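Do party mergers hold? A look at the Undville and Gravport council groups

Final project report, local government option
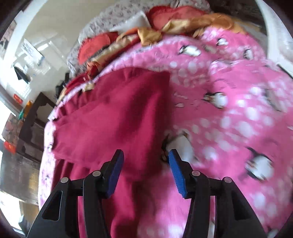 When I picked this topic I expected to write about why small parties join up before an election. The reasons turned out to be dull and much the same everywhere: too many candidates chasing the same votes, and not enough money for leaflets. What interested me more was the claim that always comes with a merger, that the new party will be "one team" from the first day. I don't think the evidence supports that, and most of this report is about why.

Background

Undville council has 63 seats. Before the last election the opposition was split between 4 parties, of which two had any real presence outside the town centre. They agreed to stand under one name, Neves, and published a joint statement promising a single manifesto, a single leader and open selection of candidates. Gravport, further down the coast, had tried the same thing one election earlier with a group called Flarkik. I used Gravport for comparison as it had a full council term behind it and its minutes were easier to get hold of.

Sources and method

I read the council minutes for both places, the two manifestos, and every press notice I could find on the merged parties' own websites. I also put out a short questionnaire on paper and online in Undville, which got 904 replies. I should be plain about its limits. People chose whether to answer, the paper copies were left in the library and the leisure centre, and older residents are over-represented. My supervisor told me to treat it as a guide to what people were saying and leave it at that, and I have tried to. No percentages from it are used to predict anything.

I asked both parties for their merger agreements. Flarkik sent a summary. Neves replied that the document was internal, which seemed odd for a party whose first leaflet had "openness" in the heading.

What the parties said

The Neves statement says the member parties "have dissolved themselves into something larger". Taken at its word, that would mean one membership list, one bank account and one set of rules. From the press notices I could confirm only the rules. The membership lists were still separate in November, when two branches in the same ward announced different meetings for the same evening, both at half past seven.

Flarkik's early notices read almost the same way. There is a lot about sweeping the ruling group out and very little about what would happen to bus fares, rents or the harbour once it had been swept. I looked for costed promises in the Flarkik manifesto and found 5. The Neves manifesto has fewer, and one of them depends on a grant the council has not applied for.

How candidates were chosen

This is the section where I had hoped to find something better. Open selection was the strongest promise in both places. In Gravport the summary I was sent shows that seats were shared out between the founding parties before any member voted, using the results of the previous election. Members could then choose between people from the party that had already been given the ward. Calling that open is generous.

For Undville I could not see the agreement, so I can't say the same was done. I can say that the final list of Neves candidates follows the old party map very closely. A defender of the party could answer that local people naturally picked local names they knew. That may be true in a few wards. I doubt it explains the whole map.

Voting in the chamber

In Gravport the Flarkik councillors voted together on the budget in their first year and split on it in every year after that. The splits followed the old party lines each time. Planning votes were more mixed, though planning is supposed to be free of party instructions, so I have not leaned on them.

Neves has not been in the chamber long enough for a fair comparison. Its councillors have stayed together so far, mostly on motions criticising the ruling group, and those are the easy ones.

What residents wrote

The questionnaire had a space for comments. Many people who supported the merger said they wanted a change and did not much mind who delivered it. Others had voted for one of the old parties for years and felt they had not been asked. Several wrote that they could not name the Neves leader. I don't put much weight on that, as plenty of people could not name the leader of the council either.

Problems with this report

Two councils is a small number, and Gravport has a harbour board that complicates its budget votes. I had no interviews with councillors, as the ones I wrote to did not reply before the deadline. I also came to the subject already doubtful about mergers, and a reader should bear that in mind with the selection section in particular. If the Neves agreement is ever published, that section would need to be written again.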